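My aunt left me the house in Bornwood and nearly 1,000 jars of buttons, which I'd like to say I handled gracefully. I did not. I sat on the stairs and ate her crackers.

Wiremu Bright from next door came over on the second night with soup and a flashlight (the fuse had gone again!) and asked if I'd met Pugh yet.

"Who's Pugh?" I said.

"The cat. Well - sort of a cat."

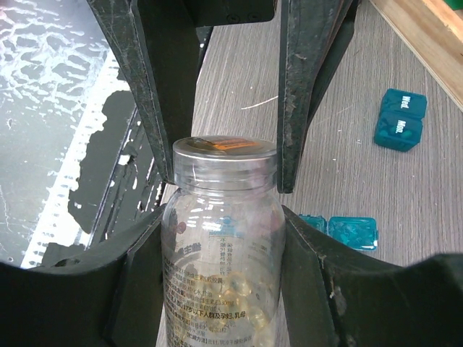

Bornwood Library Evening Writers' Club

Pugh turned up in August, thirty-seven days after I'd quit leaving tuna out. He was huge and gray and he walked right past me to the button jars, picked one, and pushed it off the shelf. Buttons everywhere, and in the middle of them my aunt's wedding ring, the one we'd all blamed my cousin for.

I called my cousin that night. She let it ring a long time before she picked up.

"It's me," I said. "Don't hang up - I've got something of yours to give back."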